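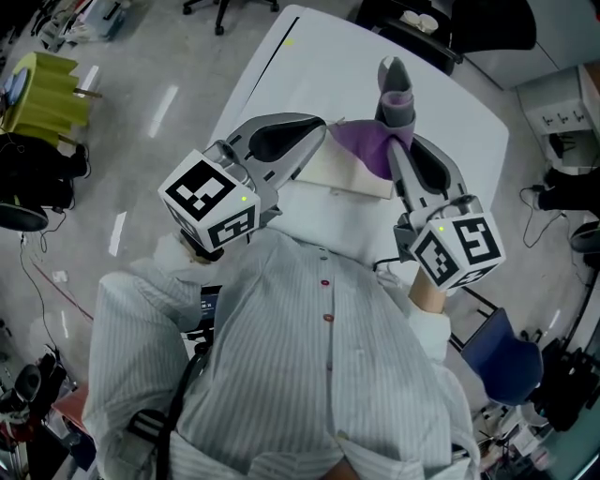
Handgreifer im Einsatz: Links zeigen die Backen zum Tisch, rechts klemmt das lila Tuch in den Backen.

Wir suchen Leute, die mit uns Greifer ausprobieren (Vergleichsstudie, Standort Grirnmont)

Hallo zusammen! Ich bin Nelli Karppinen, ich betreue bei Hyvönen in Grirnmont die Greiferversuche, und ich brauche Hände. Am liebsten eure. Ab März vergleichen wir mehrere Bauformen von handgeführten Greifern miteinander, und dafür suche ich 21 Personen, die Lust haben, ein paar Stunden lang Stoff anzuheben, zu falten, in Schachteln zu legen und sich hinterher bei mir darüber zu beschweren. Das mit dem Beschweren meine ich ernst, dazu unten mehr.

Worum geht es? Unsere Armsteuerung, intern heißt sie Aton, lernt aus Bewegungen, die Menschen vorgemacht haben. Ihr haltet also in jeder Hand einen Greifer und macht damit das, was später zwei Roboterarme machen sollen. An jedem Greifer sitzt ein weißer Würfel mit schwarzen Quadratmustern drauf, über den wir die Lage im Raum verfolgen. Am Anfang fühlt sich das ungefähr so an, als würde man mit zwei Grillzangen Wäsche zusammenlegen, nach einer halben Stunde wird es deutlich besser. Bei manchen jedenfalls. Ich selbst bin nach zwei Jahren noch immer miserabel bei Servietten und habe mich damit abgefunden.

Was mich diesmal interessiert, ist der Unterschied zwischen den Backen. Wir haben eine Variante mit breiten, weichen Auflagen und eine mit schmalen, ziemlich harten, dazu zwei verschiedene Federn für den Rückzug. Die Entwickler in Prultville schwören auf die schmale Variante. Ich tippe auf die breite, zumindest bei dünnem Stoff, weil man damit nicht so zielen muss. Außerdem laufen die Durchgänge mit zwei Kamerapositionen, einmal am Kopf der vorführenden Person und einmal fest über dem Tisch. Bei der Kopfkamera streiten wir seit Monaten, ob die Daten besser werden oder bloß wackeliger. Das möchte ich endlich mit Zahlen auf dem Tisch haben und nicht mehr in der Kaffeeküche ausdiskutieren müssen!

So läuft ein Termin ab

Ihr kommt zu uns ins Labor, wir trinken was, ich zeige euch die Greifer und ihr dürft erst mal frei herumprobieren. Dann kommen die Aufgaben. Im Moment stehen auf meiner Liste: ein Tuch an einer Ecke fassen und hochziehen, ein Tuch über eine flache Schachtel legen und wieder abnehmen, zweimal falten, etwas von links nach rechts übergeben, ohne dass es den Tisch berührt. Jede Aufgabe wird mit jeder Backenvariante mehrfach wiederholt. Ja, das wird zwischendurch eintönig, ich will da nichts schönreden. Pausen könnt ihr machen, wann ihr wollt, und es gibt niemanden, der mit der Stoppuhr hinter euch steht (die Zeit läuft in der Software mit, aber die schaut euch nicht böse an).

Nach jedem Block füllt ihr einen kurzen Bogen aus. Wie müde ist das Handgelenk, wo drückt es, welche Variante würdet ihr freiwillig noch einmal nehmen. Auf der Rückseite ist Platz für alles andere, und die Rückseite lese ich zuerst. In der letzten Runde hat jemand quer darüber geschrieben, der Griff sei für Bärentatzen gemacht. Seitdem gibt es ihn in zwei Größen.

Insgesamt dauert es 6 Stunden pro Person, verteilt auf zwei Nachmittage oder zwei Vormittage, ganz wie es euch passt. Alles an einem Tag geht leider nicht, weil mir die Werte vom Ende sonst nichts mehr sagen, da sind dann alle platt.

Was ihr bekommt

Für beide Termine zusammen zahlen wir 200 Euro, überwiesen nach dem zweiten Termin. Fahrtkosten mit Bus und Bahn kommen obendrauf, hebt bitte die Tickets auf. Wer nach dem ersten Termin merkt, dass es gar nicht geht, bekommt selbstverständlich die Hälfte. Kaffee, Tee und Kekse sind da, und wer Allergien hat, schreibt mir das kurz, dann kaufe ich anders ein.

Wen ich suche

Volljährig solltet ihr sein und beide Hände ohne Schmerzen benutzen können. Technische Vorkenntnisse braucht ihr keine, im Gegenteil freue ich mich über alle, die noch nie einen Greifer in der Hand hatten. Bisher waren bei uns viel zu viele Leute aus dem eigenen Haus dabei, und die wissen schon, wie man um die Macken herumarbeitet. Linkshänderinnen und Linkshänder bitte unbedingt melden!! Von euch hatten wir in der letzten Runde genau eine Person, und daraus kann ich nun wirklich nichts ableiten. Schön wären auch ein paar Leute, die beruflich mit Stoff zu tun haben, also aus Schneiderei, Wäscherei, Hotel oder Theater. Ihr seht vermutlich nach zwei Minuten, was wir falsch machen.

Zur Kleidung: Zieht was Bequemes an, bei dem sich die Ärmel hochschieben lassen. Lange Ketten und weite Schals bleiben während der Aufgaben in der Garderobe. Brille ist kein Problem. Ihr arbeitet im Stehen, leicht über den Tisch gebeugt; wer das mit dem Rücken nicht so lange mag, sagt Bescheid, dann stelle ich die Platte höher oder wir machen den Termin im Sitzen und ich vermerke es in der Auswertung.

Was mit den Aufnahmen passiert

Gespeichert werden die Bewegungen der Greifer und das Videobild vom Tisch. Bei der Kopfkamera sieht man zwangsläufig auch eure Hände, Unterarme und ein Stück Kleidung, Gesichter sind nicht das Ziel und werden unkenntlich gemacht, falls doch mal eins hineinrutscht. Ton nehmen wir nicht auf, ihr dürft also fluchen. Die Daten laufen unter einer Nummer statt unter eurem Namen. Vor dem ersten Termin bekommt ihr die Einwilligung zum Lesen nach Hause geschickt, damit ihr sie nicht zwischen Tür und Angel unterschreiben müsst. Zurückziehen könnt ihr sie auch später noch, eine Zeile an mich reicht.

Und noch eine Stelle

Zusätzlich suche ich für die Zeit der Studie eine studentische Hilfskraft, die mit mir die Termine betreut: Greifer umrüsten, Kameras kalibrieren, Fragebögen eintippen, Leuten Mut zusprechen, wenn das Tuch zum fünften Mal herunterfällt. Etwas Python wäre gut, Geduld ist wichtiger. Ihr solltet außerdem keine Scheu vor Kabeln haben, davon gibt es bei uns reichlich. Wer sich dafür interessiert, schreibt bitte „Hilfskraft“ in den Betreff und legt einen kurzen Lebenslauf dazu, ein Anschreiben brauche ich nicht. Erzählt mir lieber in drei Sätzen, was ihr zuletzt auseinandergebaut habt.

So meldet ihr euch an

Per Post oder direkt am Empfang bei Hyvönen in Grirnmont, zu Händen Nelli Karppinen, Raum 337. Anrufen geht auch, lasst euch vom Empfang zu mir durchstellen. Schreibt bitte dazu, ob ihr Links- oder Rechtshänder seid, welche Handschuhgröße ihr ungefähr habt und an welchen Wochentagen es bei euch im März gar nicht geht. Ich melde mich bei allen zurück, auch wenn die Plätze schon weg sind, dann setze ich euch auf Wunsch auf die Liste für die nächste Runde. Da soll es um Besteck gehen, und davor graut mir jetzt schon ein bisschen.

Ich freue mich auf euch!
Nelli

Stand der Ausschreibung: 1. Januar 2019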